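Questions about planning and budget for a sorting cell

**What must we pay for besides the robot?**
The frame, the gripper, the lights over the table and the cables. Many customers forget the cables and the points in the ceiling to hang them from. Please ask your electrician before you order.

**Do you sell the baskets?**
No. Ordinary plastic baskets and bins are enough for the first trials, and you can buy them in any household shop. 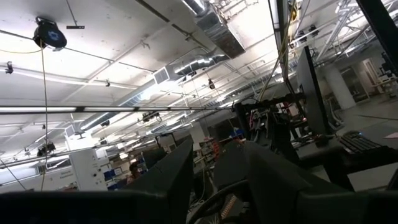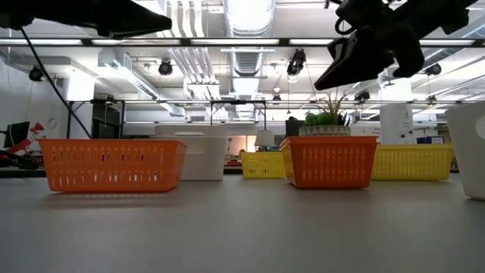

**How long is the delivery?**
For the Grovon gripper it is about 15 weeks. Orders placed before March keep the old price.

**Can we rent first?**
Yes, for two months at minimum. If you buy later, we take the rent off the price.

**How many spare fingers should we order?**
We advise five pairs for the first year. They are not included in the offer, so kindly put them on a separate line in your budget.

**Who can check our room plan?**
Send it to Hsiu-ying Wu at Grurnoleo. She needs the height of the ceiling and the size of your table.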